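Workbench notebook, cell 2 (shelf picking)
22/03/2019, written by Vesela Mladenović
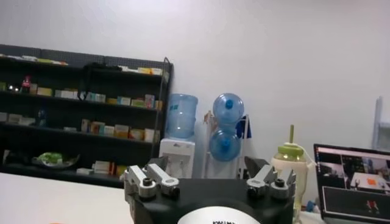 Began the morning with the fingers. Since the change of the pads the gripper closes a little to the left of where the software believes the middle is. Idris noticed it first on the thin boxes: one finger arrives early, pushes the box, and then the other one finds it already turned. On the thick boxes you don't see it at all. I wanted to know if the fault is in the linkage or in the mounting before I touch the calibration again, so today is mostly mechanics.

Power off, air not relevant for this gripper, plug pulled and put on the table where I can see it. (Calum, please do it also like this. The red button alone is not enough when hands are between the links.)

Checked all the pivot joints by hand, left pair and then right pair. Left pair moves freely. Right pair has a small hard place near the end of closing, you feel it more than you see it. I first thought dirt, wiped it with a dry cloth, and the hard place stayed. Then I loosened the hex screw at the lower pivot by a quarter turn and it was gone. So somebody tightened it too much, and I believe it was me, in November, when we had the rattle. I found my own line from that time: "tightened all, rattle better". No torque written. Not very useful to me today.

Put the screw back with the small torque driver, the one with the Zoment handle, on setting 2. One drop of the thread glue, the weak type. Do not use the strong type on these, last time Idris had to heat the screw to take it out and the plastic washer was finished.

While the glue was setting I looked at the mounting. The four screws of the wrist plate were all good. The cable tie nearest to the camera bracket was rubbing on the edge of the plate and had a flat place on it. Changed it and turned the head of the tie to the outside. The cable itself has no mark.

Lunch.

After lunch, closing test with the gauge block. Method, because last time each of us did it differently:
Open the gripper fully. Hold the block against the housing at the centre line. Close at the slowest speed. Stop when the first finger touches. Measure with the feeler what is left on the other side. Open again and turn the block round, so that an error in the block itself does not fool us. Take 15 readings, not three and not "until it looks good".

Before the work the right finger was late by more than the thickest feeler I had in my hand. Now the same feeler does not go in on any of the readings. I did not chase the rest. The fingers have some play by design and the manual from Andeo accepts it.

Camera next. It sits on the wrist and it looks over the fingers, so if the bracket moves even slightly the fingers come in a different place in the picture, and the picking goes wrong with no error message. We had this once and lost two days. I compared the live picture on the laptop with the saved reference. The fingertips are where they should be. The room behind is not a good reference, people move things on the shelves all the time, so please compare only fingers and housing. Negin proposes a mask over everything else, so that the check can run by itself at start. I like it. She will try.

Then the exposure. The white wall and the white table together make the camera think that everything is very bright, and it goes down until the black housing has no edges any more. With the automatic exposure I got a different result in the morning and in the afternoon. I fixed the value at 200 and switched the automatic off. The edge of the housing is now clear in both positions I tried. The wall is a bit burnt but we need nothing from the wall. If anybody puts the automatic on again for a demonstration, please put it off after.

Cycle counter stands at 348 after the reset. I reset it when I changed the pads, and next time the reset should be written on the same line as the pad change, otherwise the number means nothing to the next person.

Remarks and open points

The spare pads are from Vatel and they are harder than the old ones. Good for the cardboard, not good for anything smooth. Gwenllian has asked Ó Flaithearta for a softer sample. No answer until now.

The laptop goes to sleep when the lid is moved and then the connection to the arm must be started again from zero. I changed the power settings, but I think it was done before also and an update put them back. To be checked on Monday-type restarts, I mean after it was off for a longer time.

One question for Idris: do we have a reason to run the slow closing with full force? I would lower the force for the test only. At full force the links bend a little and I am not sure what I measure in the end.

The label on the gripper housing should stay readable. I cleaned it with water only. The solvent takes the print.

Maintenance card needs a new line for the pivot screws, with the setting of the driver. I wrote it with pencil for now. Calum has the file and he will put it properly.

Full picking run not done today, the glue should stay overnight. The arm is parked with fingers open and the plug is out. Before the first run, closing test again, only a short one, and then the thin boxes first because they show the fault.

Added later by I.H.: full force is left over from the old pads. Lower it, no objection from me. Torque driver is back in my drawer.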